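仕切り付き整理トレー Koto

Sodusの卓上収納シリーズ「Koto」は、小箱や個包装品を立てて並べるための浅型トレーです。底面から立ち上がる細いリブが仕切りとなり、品物を一列に保持します。色はクリームホワイトのみ。四隅は丸みを付け、拭き取り時に布が引っかからない形状としています。

用途は引き出し内の小分け、卓上での仮置き、店頭での小型商品の陳列など。フィルム包装の小箱は、印刷面を手前に向けてリブの間に置くと品名を確認しやすくなります。箱の幅がリブの間隔を超える場合は、リブをまたぐ位置に置いてください。

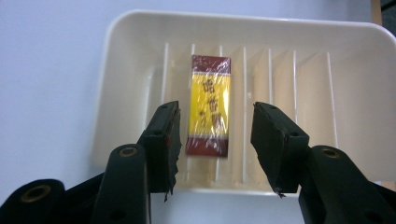
仕様

品番:Koto 276
材質:プラスチック
リブ:底面一体成形、取り外し不可
耐荷重:2000 g(平置き、均等荷重時)
入数:12枚/箱
最小注文数:2箱

使用上の注意

火気のそば、直射日光の当たる場所では使用しないでください。食器洗い乾燥機には対応していません。汚れは薄めた中性洗剤で落とし、水分を拭き取ってから収納してください。研磨剤入りのスポンジはリブの縁に傷を付けます。積み重ねて保管する場合は、中の品物をすべて取り出してください。

関連品

Belay 滑り止めシート(Koto 276用)
Etbridge 差し込みラベル 白

掲載内容は2024年12月15日現在のものです。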